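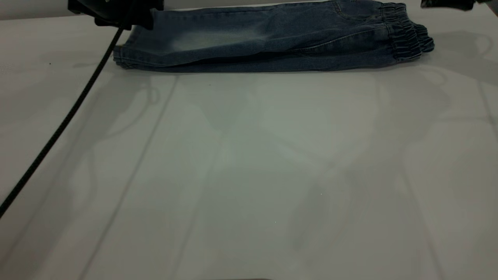
Removing hard-water film from stemware and decanters

Applies to: soda-lime and crystalline (lead-free) glass. Do not use on gilded, painted or hand-etched pieces, or on old lead crystal.
Reviewed in June by Halyna Levchenko. Method and quantities by Teodoro Mendoza.

Cloudy glass has two common causes. Mineral film is a deposit of calcium and magnesium salts left behind when hard water evaporates. It sits on the surface and dissolves in weak acid. Corrosion, often called dishwasher etching, is a change in the glass surface itself and can't be reversed at home. Identify which one you have before mixing anything.

Test

Put one drop of white vinegar on the cloudy area, inside the bowl if possible. Leave it for five minutes, rinse with tap water and dry with a lint-free cloth. Hold the glass against a dark background under a single lamp.

If the treated spot is clearer than the glass next to it, the cloudiness is mineral film. Continue with the method.
If there is no change, repeat once with a fresh drop. No change the second time indicates corrosion. Iridescent bands in the surface also point to corrosion.
If the spot is partly clearer, both are present. The method will remove the film and leave the rest.

What you need

Food-grade citric acid, from the baking aisle or a home-brew shop
Kitchen scale reading to 1 g
Measuring jug
Plastic tub or bucket deep enough to take a glass lying on its side
Old tea towel to line the tub
Dishwashing liquid, unscented
Two lint-free cloths
Rubber gloves
Demineralised water for the final rinse (optional, recommended for decanters)

Mixing the solution

Dissolve 17 g of citric acid in 1,000 mL of warm tap water. Warm means comfortable to the hand, no hotter. Stir until no crystals remain, as undissolved grains settle in the bowl and leave a patchy result. Scale the quantities up in the same proportion for a larger tub. Never combine the solution with bleach or with any cleaner containing it.

Soaking stemware

1. Wash the glasses in dishwashing liquid and rinse. Grease prevents the acid from wetting the film evenly.
2. Line the tub with the tea towel and pour in the solution.
3. Lower each glass in on an angle so that air leaves the bowl. Lay it on its side. Glasses must not touch one another.
4. Leave for 20 minutes. Turn each glass by half a rotation and leave for a further 20.
5. Lift by the bowl. Do not lift by the stem while the bowl is full of liquid.
6. Rinse under lukewarm water, inside and out, including the underside of the foot.
7. Dry immediately. Hold the bowl in one cloth and work the other cloth inside it. Do not hold the foot and twist the bowl; this is how most stems are snapped.

A Vanomley tasting glass of 314 mL capacity takes a single soak in most cases. Heavier deposits, such as the ring at the waterline of a vase, may need a second soak in fresh solution. Longer than an hour in one batch gives no further improvement.

Decanters

Fill the decanter with solution to just above the film line and stand it in the sink for an hour. For a narrow neck, add a tablespoon of uncooked rice and swirl gently for one minute, then tip out through a sieve. Steel cleaning beads work too, though Aldana Arancibia advises against them for thin-based decanters such as the Grudano. Rinse three times, the last time with demineralised water, and drain upside down on a padded stand. Leave the stopper out until the inside is completely dry.

Disposal and storage of solution

Used solution can go down the kitchen sink with the tap running. Keep it off marble, limestone and terrazzo benchtops, which it will mark. Unused solution keeps for 8 days in a labelled, closed bottle in the fridge.

Preventing recurrence

Dry glasses by hand straight after rinsing.
If using a dishwasher, keep the salt reservoir filled, choose the shortest glass program and open the door as soon as it finishes.
Reduce detergent in soft-water areas. Excess detergent in soft water speeds up corrosion.

Related: Storing stemware in shallow cupboards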